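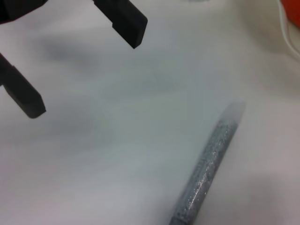
How do I get tea and coffee rings off a white countertop without scratching it?
Mix baking soda with a little water until it's as thick as toothpaste, spread it over the stain, leave it for 4 minutes and wipe in soft circles with a damp cotton cloth. Rinse twice.

I love this one so much! I had a ring by the kettle that I'd been hiding under a trivet since we moved in, and it came up on the second go. Try a corner first if your top is stone or has a high shine (my sister's marble did not enjoy the experience).

A few more from readers this September:

Larysa Savchuk keeps a spray bottle with 1000 ml of warm water and a small squirt of dish soap next to the stove. Tomato splatters, greasy fingerprints, jam, all of it. Make it fresh every week.

Turmeric is the tough one. Dab it with the paste, then let the sun get at it if your counter is near a window. Mine faded over a few afternoons and I was thrilled!

Boglárka Bodnár dries hers with an old flannel pillowcase cut into squares. No streaks, and they wash at 60 degrees with the towels.

Please don't use the green side of the sponge, and never mix bleach with vinegar or anything else.

Got a trick for beet juice? Send it in, I've got a dinner coming up and a very pink cutting board.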